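Gorcombe Equipment Fund
Progress report, handheld gripper purchase
18/07/2022

Hi all,

I promised you something short this time, and then I sat down and it got long again, so get a coffee. The quick version is that the first half of the equipment money is spent, the second half isn't, and I'd like to move some of it from one line to another. Details on that last bit are near the end, so please don't stop reading before you get there!

When you approved the plan in April we had it set up as one big order from Dudard: grippers, tracking cubes, cables, the lot. I split it. We bought 2 pairs of handheld grippers first and held back everything else until we'd used them for real, and I'm very glad we did (more on the cables in a minute). Dudard was fine with splitting the order but they did take away the bundle price on the cubes, so we paid a bit more per piece there. I took that out of the shipping line, where we had room.

Delivery was slower than quoted. We lost 7 working days waiting on a customs form that had the wrong product code on it, and nobody at either end wanted to own it. It got sorted with one phone call in the end, which is a little embarrassing given how many emails I'd sent by then. For the next order I've asked Dudard to send us the form before they ship so we can check it ourselves.

Since then it's been mostly cloth work, as planned. Pick up, fold, drop, wipe, over and over. Cloth was the task you were most doubtful about at the review, and I understand why, but it's also the one that tells us the most about fingers, and fingers are what we have to decide on next. The printed ones are cheap and we can get them quickly. Preda makes a set with a softer pad that costs a good deal more, and they've offered us a loan pair for 30 days if we cover postage both ways. I'd like to say yes to that before we buy a single spare.
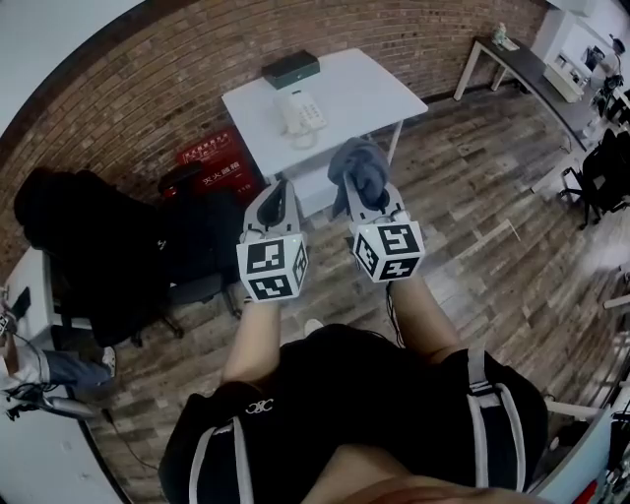 The other thing we've learned is that arms get tired before anything else does. The people doing the sessions have started swapping over much sooner than I'd put in the schedule, and I've rewritten the schedule to match. It does mean fewer hours of recording per day than I told you in the spring. I'd rather report a lower number now than chase the old one and get sloppy sessions, and the total by year end should still come out okay if we start the second station on time.

Cables, then. The ones that came with the grippers work, but they're too short for anybody tall and I don't trust the strain relief. I priced longer ones from Rananeo with a proper locking end. They aren't cheap, but we'd be buying them once. I also want a few cable covers for the floor, which I left out of the original budget completely. My mistake — it's a small amount and I've added it to the sheet under sundries.

On the laptop line: we haven't touched it. The machines we already had are coping, and the only slow part is copying files at the end of the day. A couple of fast external drives would fix that for a fraction of what we set aside. So the request is this. I'd like to move the unspent laptop money into grippers and cables for the second station, keep enough back for the drives, and leave the total exactly where it is. No new money. The revised sheet is in the shared folder, with the old figures left in next to the new ones so you can see what's changed.

Things still open: the Preda loan (needs a yes from you, since there's a deposit), the warranty terms from Dudard, which I've asked for twice and will ask for again, and where the second station goes. We have the floor space but we'd need to shift some desks, and I want to sort out power before anybody starts lifting furniture.

If you can let me know about the loan and the laptop line in your next round of approvals, I can get the second order in right after. Prices from Rananeo are only good to the end of the quote period, and I've already had them extend it once. Call me if any of the sheet doesn't add up. I've checked it, but I've also been staring at it for a week.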